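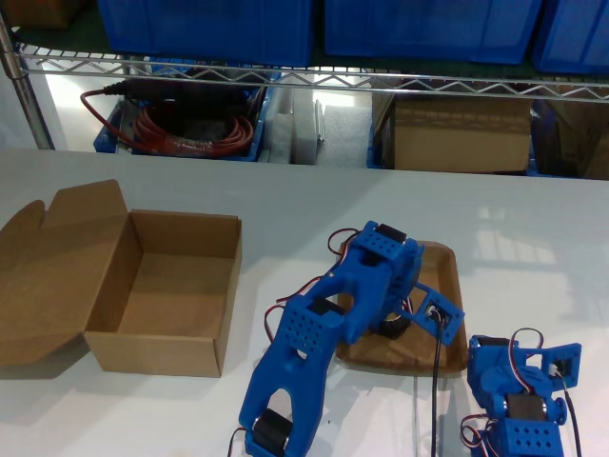 *Fig. 1. The bench for the box-and-tray task, with the lid folded back.*

## Notes from the open day, for those on the September course

Thank you all for being such good company on the visit, and for putting up with my fussing over the coats. I promised to write up what we heard while it was still fresh, and I've added a few bits from my own notebook where the talk went rather quickly (Florian Lemaire does get carried away, bless him, and I wouldn't have him any other way!).

The job on the bench is a plain one to describe: the arm takes a small item from one place and puts it in another, the places being a cardboard box and a shallow tray. Florian's point, which he made more than once, was that a task you can explain in one sentence may still need a great deal of patience from the person teaching it. They do their teaching by demonstration. A person guides the movement from start to finish, the joint positions are stored along the way, and the whole thing is repeated with the item in a slightly different spot each time. Their set for this task holds 261 demonstrations, recorded in sittings of 20 with a proper tea break in between.

Please look again at the joints before our next session. Each is driven by its own servo, and you should be able to say which joint you would move first to bring the end of the arm down over the tray, and which one would have to follow it so that the end doesn't swing outwards.
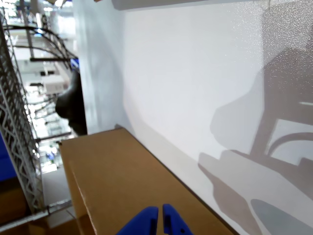

Neusa Assunção then spoke about cardboard, and I must say I could have listened to her for another hour. Cardboard gives when you press it, flaps spring back when you would like them to stay put, and a box that has shifted a finger's width is a new problem for an arm that has learnt only one position. She asks her trainees to move the box a little between recordings, and to write down when they did so. Several of you wanted to know about shadows and changes of light. Her advice was to record at different times of day if you can, as a model that works from pictures may lean on a shadow without your ever meaning it to.

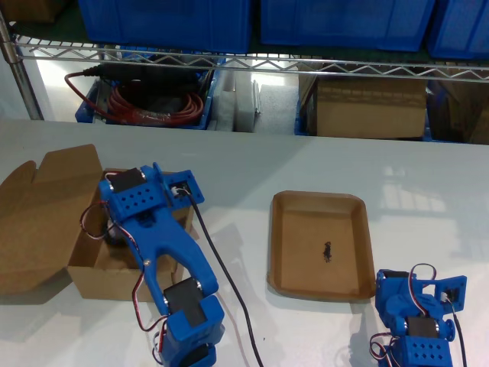

For your write-up, choose one stage of the task (reaching, gripping, carrying or letting go) and tell me what could go wrong in it and how you would notice. One page is plenty. Alcides Macedo has kindly offered to read them as well, so do put your name at the top this time!

We shall have 60 minutes for discussion next time, the first 15 of them set aside for anything left over from the visit. If you borrowed one of the Zivilwood notebooks, please bring it back then.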